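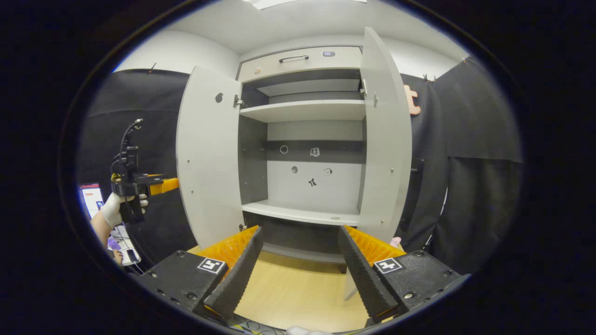 Support > Hand-held grippers > Finger and pad comparison FAQ

17 Jun 2022 | Rawiri Prendergast

Which grippers were compared?
The Dutis and the Drasen, both hand-held. Each was used in pairs, one per hand, on the same cabinet task: open both doors, pull the drawer by its bar handle, close everything.

How many trials were run?
400 per model, split evenly between operators Kirsty Dunbar and Bogdan Ursu. Trials with lost tracking were repeated and logged separately.

Do the finger markers need to stay visible?
Yes. Jaw opening is read from the square marker at the base of each finger. If one is hidden for more than six consecutive images, the width value is held at the last good reading.

Are ribbed pads required?
No. Smooth pads fit the same fingers. On bar handles the ribbed pads slipped less with both models. On flat door edges we measured no difference.

Can the cable be replaced with a longer one?
Only on the Dutis. The Drasen controller drops packets with anything longer than the stock cable.

How long does calibration take?
Around 30 minutes per pair. Repeat it after any pad change.

Where are the logs?
Ask Lewis Baird for access to the Moncrieff share. Pad wear results from May are in the same folder.

193 views | 6 comments | Share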